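The letter from Hinddale's benefits office ran seven pages, and I read it twice at the kitchen table before I found the part that mattered. My mother's help with her prescription costs would end in June. She makes $30 a month too much under the new limit – thirty dollars!

I called the number on page seven and got put through to Pugh, the company the county hired to handle appeals (a nice enough young man, lots of hold music). 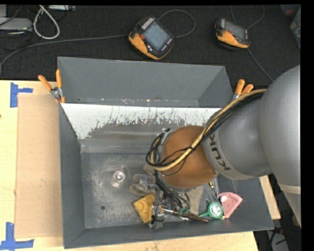 He told me 862 households in the county got the same letter. Most of them haven't called, and I can see why, with the appeal form tucked in behind the privacy notice. I mailed Mom's the next morning. She wanted to know if she should start skipping her blood pressure pills now, to get ahead of it. I said no, Mom, please take your pills.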